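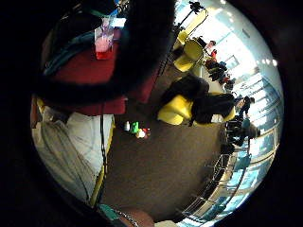
Upendo told me I'd never get everything back in the bag before the two o'clock people wanted the lounge, and she said it while drinking, so she had to stop and cough, which I felt was fair.

I was in no hurry. The lounge on the second floor at Perkomach is my favorite place in the whole building, all yellow chairs and big windows, and on a Thursday the light comes in so strong you get sleepy just looking at it. I'd come up with one cloth, one plastic bag and a pocketful of odds and ends for my nephew's party, and somehow I had spread out as if I lived there.

"Two bags per kid," I said. "Or one bag with twice the stuff?"

"How many kids?"

"Forty-eight."

She put her cup down on the red seat, very slowly. My sister had invited the entire bus, see. Not his class, the bus! He rides the 286 out to Grube every morning and apparently he has never met a stranger on it. So there I was, with candy from the Parby outlet and little toys I'd ordered from a place in Bremau that only sells them by the 1,000. I now own toys for the rest of my life. I will be buried with them, like a pharaoh.

People drifted in and took the chairs by the window. I scooped up what I could and moved operations to the round table, the dark red one, where you can at least spread a cloth out and pretend to have a system.

My system was this: red and white things together, green things in a separate pile, and anything I couldn't identify went to Upendo. It worked for maybe ten minutes. Then the piles started visiting each other. I found a green one in with the reds, and the next time I looked there were three more, and I swear I hadn't touched them (Upendo was whistling, so draw your own conclusions).

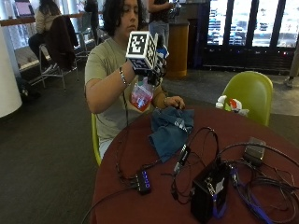

You're filling them too full, Kipchumba called over from the window, the kids will only want the one thing on top and the rest ends up under the seats of the bus.

I hate it when he's right from across a room. I tipped a bag back out onto the cloth and started over, with less in it this time, and it did close better. It looked a little sad, though, so I put one thing back. Then one more.

"That's the same bag," Upendo said.

"It's a different bag in spirit."

She pulled her chair in and held out her hand for the next one.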